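Second month with the yellow fingers

I said in January that I would give the printed fingers a fair run before I complained about them, and I have, so now I get to complain.

Quick recap for anyone who skipped the last post. The arm is the same secondhand Zerutmont I've had on the bench since I started this. The old gripper was the Kozan parallel jaw that came with it, two flat metal plates and a motor that whines. The new one is the Grirkora kit, which is a pair of printed fingers with dark rubber pads, and a little camera that sits at the wrist and looks down past the tips. Aurelio Carrasco talked me into it. He has been running his for longer than I have and he thinks it's the best money he's spent. I paid 569 for the full set including the camera, and I have opinions about that number.

The sales page makes a lot of the fingers being "compliant." I take that word with a lot of salt now. Every gripper I've looked at in the last year is compliant, or adaptive, or soft, and most of them drop a sock. So I wrote down a test I could repeat and did the same thing with both grippers. I used one bath towel, one T-shirt, a cardboard box of tea, a marker and a plastic cup. The arm goes to a taught point, closes, lifts, waits, and sets down. I did 200 lifts with the Kozan and 200 with the Grirkora, split evenly over the five things.

The Kozan dropped 18 and the Grirkora dropped 11. That's better, sure. But look at where they came from. Nearly all of the Kozan's drops were the marker, which rolls, and I could probably fix most of that by gluing some rubber to the plates for the price of a sandwich. On the box and the cup there was no difference worth writing down. On the T-shirt the new fingers were ahead by two. I would not pay 569 for two T-shirts.

Aurelio says I'm testing it wrong. His argument is that taught points hide what the fingers are good at, because the whole idea is to come in a little off and let them sort it out. Fine. I moved every point over by the width of my thumb and ran 70 more on the new gripper. It got worse on the towel and stayed the same on everything else. He then said my closing speed was too high — it's always something — and I slowed it down, and it got a bit better on the towel. I haven't gone back and slowed the Kozan down to be fair to it. I should.

Now the camera, which I was ready to dislike and mostly don't. Having the fingertips always in view is useful in a dull, everyday way. When a lift fails I can go back through the recording and see whether the tips were even close to the thing. With the old setup I had one webcam on a shelf and a lot of guessing.

What I don't buy is the claim that you can steer the last bit of the approach from the wrist picture alone. Once the fingers get close to something big and plain, there's nothing left to steer by. The tips are sharp and the rest goes to mush. A person looking at it can't say how far off the surface is, and I have my doubts about software that says it can. Kusutwood, whose controller I'm borrowing for a few weeks, has a setting for this called "near field assist." I ran it on and off and could not tell which was which from the results. It does make the arm pause, so maybe that's the feature.

Small gripes, for the record. The manual shows the pads going on with the rounded end up but never says how far up. The cable for the camera is too short if you route it the way the drawing wants. The controller forgets my speed limit every time I power it off, and I've now learned that twice in a way I didn't enjoy.

Am I keeping it? For now. The camera stays for certain. The fingers stay on until I've rerun the Kozan at the slow speed, and if it closes most of the gap I'm putting the metal plates back on and selling the yellow ones to whoever Aurelio convinces next. Numbers when I have them. 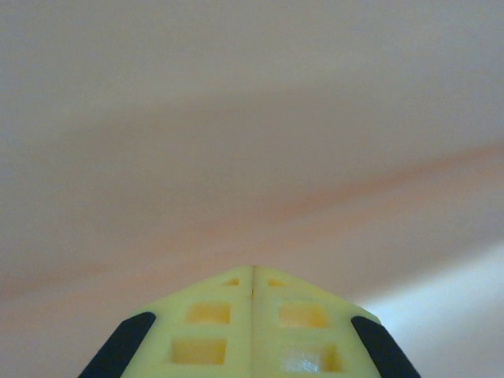 Wrist camera view, fingers closed. Try telling me how far away that surface is.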